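Week 4 handout: Sleep advice and where it comes from
Course notes, S. Pyo

Most sleep advice sounds like science and is sold like soap. Before you repeat any of it in your papers, ask who was studied and who paid. The Skirkton survey asked 2,000 adults how long they slept. Asked, mind you. People are poor judges of their own nights, and a questionnaire can't fix that.
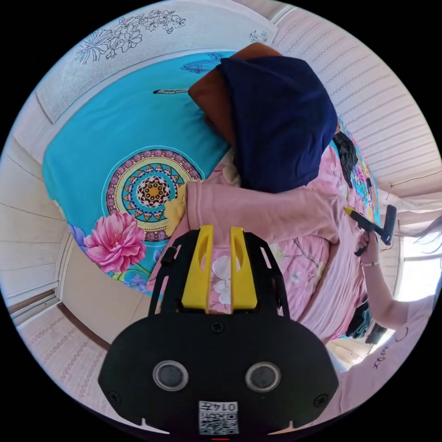 Bedding and the cool room rule

You will read that a heavy blanket calms you down. Maybe. The Flekholm trial had 578 people in it, but all of them knew which blanket they had been given, and they rated their own sleep. I would not lean on it. Thin covers and thick ones both have their fans, and habit may explain most of it.
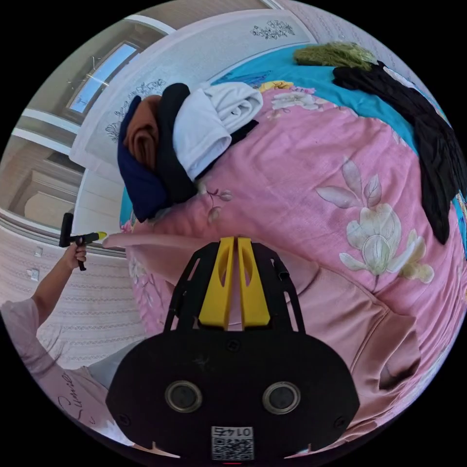 SECTION 2: NAPS

The Pralla report says a short nap sharpens memory. It tested word lists 2 hours later and stopped there - no follow-up the next day, none in February when the group met again. Read the methods pages before the summary.

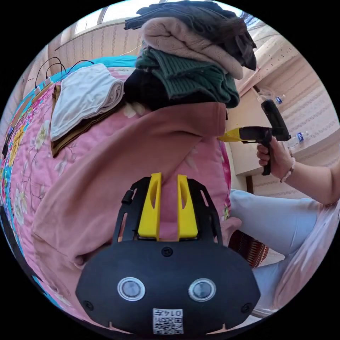
Mireille Besnard: I think you're too hard on Pralla. A small result is still a result, and they never claimed it lasted past the afternoon.

Fair, but the press release did. Bring both to class, along with the Chae chapter on sleep diaries.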